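Filed under: Build notes, Grasping, Data collection

Refilling the bin by hand, part 3: what 3127 attempts look like

September 2023

The grasp dataset for Mirkine passed 3127 labeled attempts last week. I said in January that I would write up the collection procedure once it stopped changing. It has not stopped changing, but the changes are now small enough that I can describe it.

Mirkine is the picking model. Sillel is the script that runs the arm, triggers the camera and writes the records. They are separate repositories and share only a file format. I keep them apart so that I can retrain without touching the code that moves hardware.

One attempt goes as follows. The arm moves out of view and the camera takes a picture of the bin. Sillel proposes a grasp point, an approach angle and an opening width. The arm descends, closes, lifts to a fixed height and holds for two seconds. The label is set from gripper position and checked against a second picture of the bin. If the two disagree, the attempt goes into a review folder and I label it myself. Of the total so far, 139 went to review, mostly thin handles where the fingers close almost completely and the position reading says nothing useful.

Proposals come from three sources. Early on they were all random points inside the bin outline, which gave a very low success rate and a lot of pictures of the gripper touching the floor. Those failures are still in the set and I think they are worth keeping, in moderation. The next batch was chosen by me, clicking on the picture. The current batch comes from the model with noise added to the position and angle. I store the source with each record, and the sampler weights by it during training. Without the weighting, the clicked examples dominate, and the model learns my habit of going for the middle of everything.

Objects are household items, picked for variety of shape. I use sets of 12 and draw a handful from the set for each fill. After a fixed number of attempts the remaining objects come out and a new handful goes in. Dropping them from above gives better poses than placing them. When I place objects I leave gaps between them without meaning to, and the gripper gets an easy approach that it will not have later.

Objects drift. Failed grasps push things, and they tend to be pushed in the same direction, so after a while the contents are bunched at one end. For the first 919 attempts I let this happen and did not log it. The result was a model with a strong preference for one half of the bin, including when the better target was in the other half. I now check the spread of grasp points per session and redistribute by hand when it gets lopsided. Bunched layouts are still allowed, only not for a whole session. They are useful for learning to work close to a wall.

Walls are the other source of bad data. A finger that lands on a wall stops the descent, and the record looks the same as a missed grasp unless contact height is stored too. I added that field late. Older records have it filled with a null, and the loader drops them from the wall-contact head only.

The bin has to stay put. The camera calibration is to the table, and the bin outline is measured once per session. If the bin slides during a session, every proposal after that is off by the same amount and nothing in the log shows it. It is clamped now. I also compare the bin edges in the first and last pictures of a session – a cheap check, and it has caught one bad session so far.

Things I have not solved:

Shiny surfaces. The bin floor is scuffed and its brightness changes with position. The segmentation step sometimes proposes a bright patch as an object.

Partial overlap. When one item rests on another, the lift often brings both. I label this as success and set a flag. Whether the flag should count against the grasp depends on the application, so the decision belongs in training.

Hose and cable position. It affects how far the wrist can turn before I have to stop it. The angle limits in Sillel are conservative for this reason, and the dataset is thin at the extremes.

Next is a held-out set using objects that have never been in the bin. I will not train on any of it.

Recent posts
Catacutan: a smaller file format for grasp records
Sillel 2, and why the hold time is two seconds
Part 2: choosing objects for the bin
Grarnuslow calibration notes
Part 1: random grasps and a lot of floor

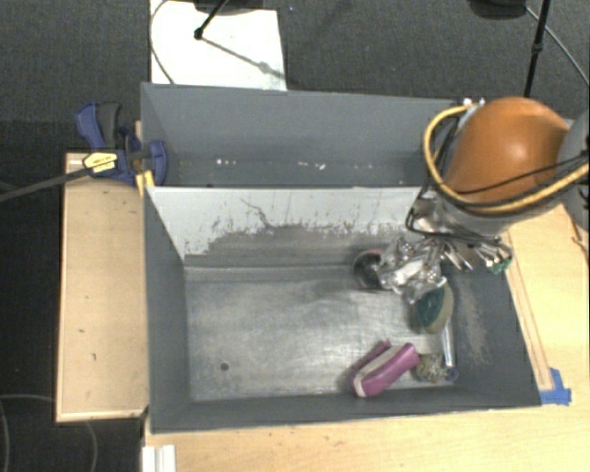
Gripper over the front compartment, objects bunched at the right.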